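Red and white jerseys in one load, will the white stay white?
Posted in Laundry & Cleaning by Cifuentes

I've inherited laundry duty for my kid's team (yay me) and every piece is red with white trim or stripes. Last March I did a load on warm and the stripes came out pink! Do I wash it all together or what? My front loader is a Farnus, if that matters.

Anov
Cold water and don't leave them sitting wet in the drum. Done.

Sitiden
Ugh, pink stripes, been there. You can't separate the red from the white when they're sewn together, so keep the team stuff in its own basket and run it as its own load, nothing else in with it. I go with cold, short cycle, and I toss in a couple of color catcher sheets (a box of 20 lasts me most of a season).
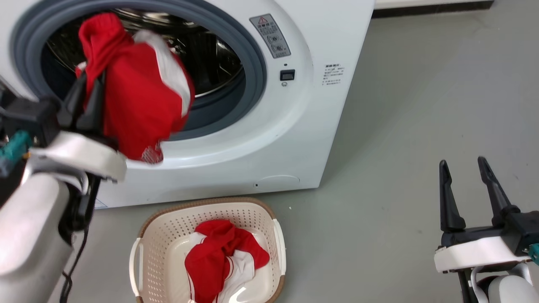
Push everything all the way past the rubber seal before you shut the door, too. I had a sleeve get caught in mine once and it came out with a gray smudge right on the white part, which took me longer to get out than the pink ever did. Then hang them up right away, spread out so the red isn't lying on the white. For the ones that already turned, try an oxygen bleach soak, but check the tag first!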